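Heken Adds Felt Pads to Trallero Hand-Held Gripper

Two-finger tool for recording manipulation tasks now ships with two pad types

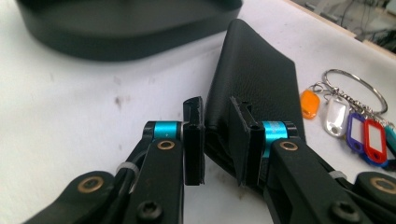
DASTOLON, June - Heken today opened orders for the second version of Trallero, its hand-held gripper for teams that collect training data for robot arms. An operator carries out a task by hand, and the tool's camera records it from just behind the fingers.

The linkage is unchanged. Black finger plates turn on bronze-colored bushings, and a short cyan collar sits near the tip of each finger. Rated pad life is 4,000 grasps.

Typical desk tasks include picking up small leather goods and key tags and placing them in a tray. Heken and its test partner Fuchs used 31 such tasks during development. The new dark gray felt pads are meant for smooth items that slide against a hard pad - coated card, glossy plastic and the like.
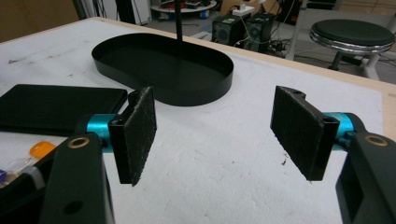
Availability

Trallero version 2 ships in June. Each kit holds the gripper, 2 pairs of pads and a hex key. Owners of the first version can order the felt pads alone, in packs of 40. Existing pad holders fit without changes.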